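Course: Setting Up the Play Kitchen
Handout 4 - Pots, bowls and vegetables
Mon 4 June

This handout goes with the fourth session. Read it before class and bring it with you. The reading from Saoirse Madigan's workbook (chapter 5) is still due, and the April observation sheets should go back to Wissam Semaan if you have not returned them.

## 1. Real cookware or toy cookware

Most play kitchens are sold with small plastic pots. They are light and cheap, and children use them. In this course we ask you to put at least two pieces of real metal cookware on the shelf as well. A steel bowl has some weight. It makes a sound when something is dropped in it, and children notice the sound before they notice much else.

Steel also reflects. A child who puts a colored object in a polished bowl gets a second, stretched version of that color on the wall of the bowl. Younger children will tip the bowl back and forth to make the color move. Leave them time for this. It is worth writing down on the observation sheet under "looking," which many of you left blank in April.

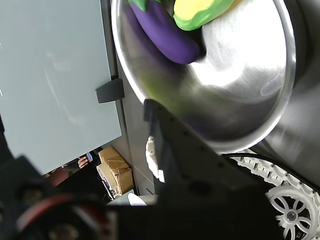
*Fig. 1. Toy eggplant and corn in a stainless-steel bowl. Note the purple and green on the inside wall.*

What to check before a metal piece goes on the shelf:

- Run a thumb along the whole rim. Reject anything with a burr.
- Check that handles are tight. Rivets are better than screws, which work loose.
- No glass lids.
- A bowl should be wide enough for a child to get both hands in.
- Wash it the way you would wash it for cooking.

## 2. Choosing the vegetables

Pick shapes that differ a lot from each other. An eggplant is smooth and rounded. Corn has a kernel surface and husk leaves. A chili pepper is narrow and comes to a point. With those three you can already run a sorting activity by touch, with the child's eyes closed.

Next, look for two of the same kind in different colors. Peppers are the easiest to find. When a child has a red one and an orange one, the question "are these the same?" has two good answers, and you should accept both. Ask what makes them the same, then ask what makes them different. Do not correct.

The Brolano set has good colors but small stems that some toddlers chew. The Brirketti set is larger and costs more. Either is fine for this course. If you already own something else, use it, but test every piece in a small-parts cylinder first.

## 3. In the pan, on the table

This is the main activity for the session. Work in pairs, one person as the adult and one taking notes.

1. Put one vegetable in the saucepan and leave two on the table beside it.
2. Say nothing for a full minute.
3. Write down what the child does first: takes out, puts in, stirs, moves the pan, or leaves.
4. After the minute, ask one question only. "What's cooking?" is enough.
5. Let the child finish. Clear away together. 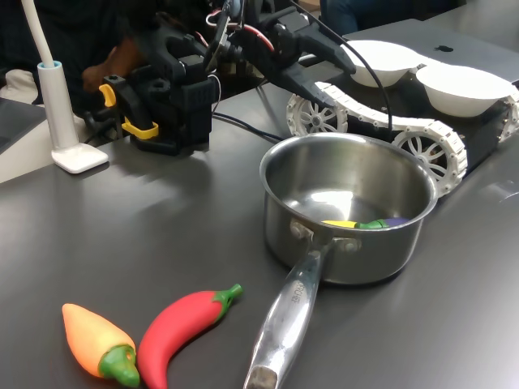 Photo: Majdi Kanaan

The two peppers were left touching each other in this layout, and that is a good way to start. A pair reads as a pair. If you spread them across the table, children tend to deal with the nearer one and forget the other. Try it both ways and compare your notes.

Watch the handle too. A saucepan handle is long compared with a child's arm, and it catches on sleeves. In class we will practice turning it away from the table edge, and you should show children the same thing as part of play. Estíbaliz Vallejo introduces it as "parking the pan," and her groups pick it up within a week or so.

## 4. Putting away

Vegetables go in the bowl and the bowl goes on the low shelf. The saucepan hangs if you have a hook, otherwise it sits next to the bowl with the handle pointing to the wall. Keep to one arrangement all term.

## For next time

- Finish one observation sheet from the pan activity. Half a page is fine.
- Bring one real kitchen item from home, metal or wood - no knives, no graters.
- Read chapter 6, first half.

Questions about the sheets go to Eusebio Giraldo, before class if possible.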